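手持夹爪横评：同一张桌子，两副手指，一堆碗碟

文／Rhona Carnegie

1/12/20

Hevham实验室的长桌上铺着一块白底黑格布，布没有拉平。Alistair Crichton要求就这么放着。按他的说法，平整台面上测出来的抓取成绩，拿到厨房里至少要打一次折扣，褶皱会让碗底的支撑点每次都不一样，夹爪接触碗沿的角度也随之改变。

这次比较的对象是两款手持夹爪：Brakix的连杆式平行夹爪，以及Kinnear的丝杠直驱夹爪。两者都不装在机械臂上，由操作员握着完成动作，相机固定在夹爪本体上方，记录指尖和物体的相对位置。采集到的轨迹随后交给机械臂复现，控制器统一使用Jollov的双通道型号。换句话说，夹爪在这里既是末端执行器，也是测量工具，它的间隙、回差和遮挡都会原样进入数据。

测试分成两个阶段。第一阶段在11月完成，只做空载和标准块夹持，每款夹爪开合2,000次，每隔一段时间拆下手指，用塞尺检查销轴处的间隙。第二阶段才轮到餐具，包括金属碗、瓷碗、浅盘和塑料盒，共采集875段有效轨迹。剔除的轨迹有189段，原因多为相机位姿丢失，其次是操作员在闭合途中二次调整握姿。

先说结构。连杆式夹爪的优点是行程与体积之比较好，手指张开时机构向两侧退让，指尖前方的视野相对干净。缺点集中在销轴。每多一个铰点就多一份间隙，单个铰点的间隙也许可以忽略，传到指尖就会放大。第一阶段结束后，Brakix样机的指尖横向晃动比出厂状态明显增加，更换加长衬套后恢复了大半。Kinnear的丝杠方案几乎没有这个问题，但它的滑座较宽，闭合到后半程时会挡住相机下方的一块区域，恰好是碗沿最常出现的位置。

金属碗是全部物品里争议最大的一件。抓取动作本身不复杂：一指在外，一指在内，夹住碗壁后提起。难点在接触前的判断。碗的内壁反光，视觉里程计会把移动的高光当成固定特征点，位姿估计随之漂移。Senga MacRitchie负责视觉部分，她的处理办法是在夹爪底板上保留一处标记，用它检查相机与夹爪之间的外参有没有变化，同时把碗口内的特征点全部屏蔽。屏蔽之后特征点数量下降，跟踪反而稳定。格子布在这里起了作用，黑线交叉处提供了足够多的角点，尽管褶皱使它们并不共面。

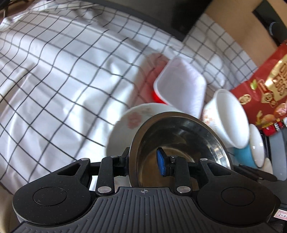

连杆式夹爪对准不锈钢碗：左指贴碗沿外侧，带蓝色指垫的右指位于碗口内侧。

指垫的选择花了比预期更长的时间。最初两指用的是同一种硬度的硅胶，夹持瓷碗没有问题，换到金属碗后，碗壁会绕接触线缓慢转动，提到一半时碗口朝向已经偏了。Lorna MacBrayne后来换上表面更光滑、基体更软的垫片，让接触从一条线变成一小块面，转动得到抑制。代价是磨损加快，而且软垫在受力后会向侧面鼓出，碰到浅盘的花边时容易先行卡住。她目前的建议是按物品分组更换指垫，不追求一副通用。

“软一档，转动就少一档，但你得接受每天换垫子。”她在记录本上给每副指垫标了启用时间和夹持次数，超过限值就停用，不管外观是否完好。

力控方面，两款夹爪的差异小于我们的预想。Jollov控制器的电流环更新较快，电流与指尖力之间的换算却受机构影响很大。丝杠方案的摩擦占比高，低力区间分辨率差，夹塑料盒时常常在读数尚未变化时盒壁已经内陷。连杆方案的传动比随开度变化，需要按开度查表补偿。Amos Ridgeway为Brakix样机做了一张补偿表，补偿之后薄壁件的夹持力散布明显收窄。这张表对间隙敏感，换过衬套后必须重新标定，他曾因为漏掉这一步重做了半天的数据。

相机位置也做过一轮对比。原方案把相机装在夹爪上方偏后，广角镜头能同时看到两指和前方的大片台面，优点是场景信息完整，便于事后重建；问题是指尖后方的物体底部常被机构遮住，碗与桌面的接触处看不到。第二种方案把相机前移并加大俯角，接触处清楚了，远处物体却只剩一半，操作员在接近阶段更容易碰到旁边的碗。最终保留的是原方案，接触判断交给电流信号补足。

杂乱程度是另一个变量。Crichton坚持让碗碟挨着放，有的侧立，有的叠在别的器皿旁边，还混入食品包装。包装袋表面带有金色和红色印刷，反光方向随袋子的形变而变，对曝光控制是个考验。自动曝光在夹爪转向包装时会把整幅画面压暗，黑色手指与深色背景之间的边缘随即消失。改为锁定曝光后，亮部有少量过曝，指尖轮廓得以保住。对于复现任务，轮廓比高光处的细节重要。

复现阶段的结果较难用一句话概括。由Brakix采集的轨迹在瓷碗和浅盘上的复现效果较好，失败多出在金属碗，表现为外侧手指先碰到碗沿，把碗推开一段再闭合。检查轨迹后发现，人手在接触前有一个很小的顺从动作，手腕会跟着碗的移动让一下，而机械臂按位置执行，没有这段退让。把机械臂末端改为阻抗模式、横向刚度降低之后，推碗的现象减少，但提起后的姿态误差略有上升。Kinnear的轨迹不存在明显的推碗问题，原因在于操作员普遍把手指张得更开，接近路径也更高，单次耗时因此更长。

操作员的疲劳没有列入评分，但每个人都提到了。连杆式样机重心靠前，长时间单手持握后，手腕下垂，接近角随之变小，下午的数据与上午的数据能看出系统性差别。Crichton在握把后端加了配重，总重增加，手感反倒轻松。Kinnear的重心接近握把，不需要配重，但扳机回程偏硬，食指负担较重。

从维护角度看，Brakix的手指拆装只需松开2颗螺钉，指垫可单独更换；销轴则没有预留润滑口，清洁时棉签很难伸进连杆内侧，灰尘容易积在外壳和铰点附近。Kinnear的丝杠有防尘罩，罩子本身却要整体拆下才能检查磨损。两家的文档都没有写明标定的有效期，实验室自行规定，凡更换衬套、手指或镜头，一律重做外参与力补偿，并在数据中标记版本。

如果任务以碗碟类的开口器皿为主，对视野要求高，本刊倾向于连杆方案，前提是接受定期更换衬套和逐次标定。如果物品较硬，夹持位置固定，丝杠方案的重复性更有价值。相机、指垫和控制器的影响与夹爪本体相当，采购时只比较开合行程和最大夹持力，得到的排序很可能与实际使用不符。

下一轮测试将加入带把手的炊具。把手的截面多为长圆形，两指平行闭合时容易滑向较窄的一端，MacBrayne正在试一种带浅槽的指垫，槽宽还没有定。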